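Home Projects Student Reports Contact
6 min read | 829 views | 20 comments

A Parking Spot for Shoes

Term report, Design for Everyday Spaces
Group: Dragica Vasić, Juraj Bartoš, Chutima Prasertsri

So our front hall at Tamdale is a mess and it has been a mess since January. There are 28 of us on the floor, we all come in through the same door, and everyone kicks their shoes off in the same two feet of carpet. Juraj tripped over a boot on his way to a midterm and that's pretty much how we picked our topic (sorry, Juraj!).

Our first idea was a rack. Every group does a rack. We priced one from Stoltlow that would fit the wall, and then Mr. Zeman asked us who was going to bend down and use it, and we all kind of looked at the floor. People don't want to line things up on a shelf when they've got groceries in both hands. But they will drop a shoe on a spot if the spot is right there and easy to see. That was idea number two, and the one we kept: a flat, bright shape that says "shoe goes here."

Picking the color

We argued over color for way too long. I wanted yellow, Chutima wanted blue, and Juraj wanted something that wouldn't show dirt. We put samples down in the hall and asked people walking by which one they noticed first. Yellow did okay but it got lost next to the tan carpet at night. Blue won, and I've stopped complaining about it (mostly).

We also learned that size matters more than we thought. On our first try the shape was shoe-sized exactly, and people treated it like a parallel parking test. They'd miss by an inch and then give up and leave the shoe wherever. With extra room on the sides they just dropped it and kept walking.

On the table

For the close-up work we used a big white table, where it's easy to judge how a white shoe shape reads against the blue. White on white pretty much vanishes, so the blue has a lot of work to do. We wanted to see what happens with a shoe that's only partly on its spot, and whether it still looks "parked" to someone glancing over.

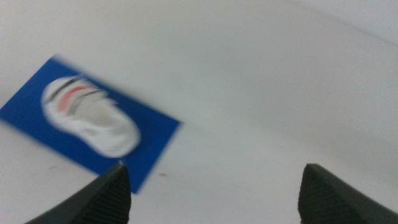

The blue rectangle and the white shoe shape, in both pictures.

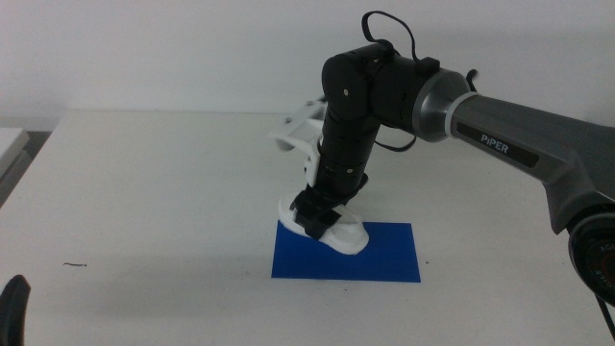 What we'd change

Partly on is fine with me, but Chutima says it looks sloppy, and the floor was split on it too. My guess is that a border line would help, so there's a clear in and out. Dušan Trnka from the group across the hall suggested drawing a heel mark at one end so the toes all face the same way. We ran out of time for that, but I want to try it.

We also never solved boots. Tall ones flop over onto the neighbor's spot and then the whole row goes crooked. And wet shoes need a tray of some kind under them, so whoever picks this up next term should probably start there.

Our samples are in the bottom drawer in the Pešek room if you want to borrow them. Please bring back the yellow one!

Share | Previous report | Next report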